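# Trigger finger

Trigger finger is a hand problem where one finger catches, clicks, or locks when you bend it, then pops straight again with a snap. Doctors call it stenosing tenosynovitis. I've been keeping this entry in my little hand encyclopedia since I had it in my own right ring finger, so expect some personal notes mixed in with the medicine!

## What happens inside the finger

Each finger bends by way of tendons that run from the forearm into the fingertips. Along the palm side they slide through a row of tight bands called pulleys (think of the guides on a fishing rod). The one that causes most of the trouble is the A1 pulley, down at the base of the finger. When the pulley thickens, or the tendon gets a small lump on it, the fit gets too snug and the tendon sticks on its way through.

The ring finger and thumb are the usual ones, but any digit can do it, and you can have 2 going at once. Mine started as a dull ache in the palm one November and I blamed a jar of pickles.

## Signs

- Stiffness that's worst first thing in the morning
- A click or pop when you straighten the finger
- A tender bump in the palm at the base of the finger
- In bad cases, a finger stuck bent until you pull it open with the other hand 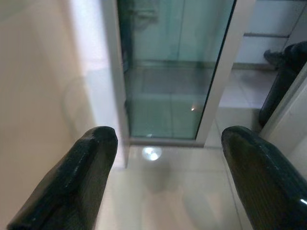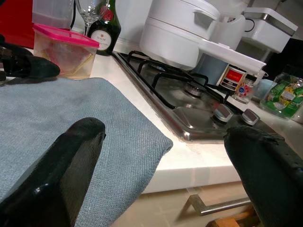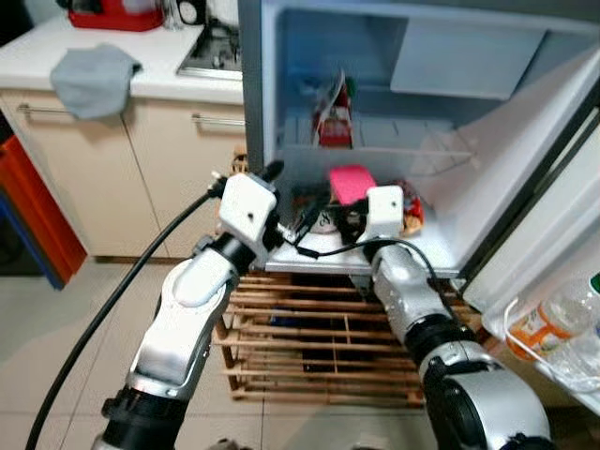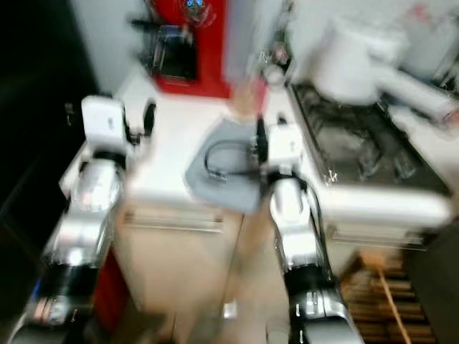

*Floor, counter, refrigerator, and the gray cloth on the counter, in that order.*

## Who gets it

It shows up most in people past forty, more often in women, and a good deal more often in people with diabetes or rheumatoid arthritis. Repeated gripping gets mentioned a lot, though the evidence there is more mixed than you'd think. At the clinic I went to in Tully, they asked about my blood sugar before they even looked at my hand - fair enough.

## Diagnosis

There's usually no scan. The doctor presses on the palm, has you open and close your fist, and feels for the catch. My whole visit took 11 minutes, parking not included.

## Treatment

Rest and a splint come first, often worn at night. I had one called the Jilla, a plastic sleeve that kept the finger straight, and I got used to it faster than I expected (buttons were another story).

Next up is a steroid injection near the tendon sheath. It works well for a lot of people, less reliably in people with diabetes, and it can raise blood sugar for a few days. If the finger keeps locking, a surgeon can cut the A1 pulley so the tendon moves freely. That's normally done under local anesthetic and you go home the same day, with some soreness in the palm for a few weeks.

## See also

De Quervain's tenosynovitis, Dupuytren's contracture, carpal tunnel syndrome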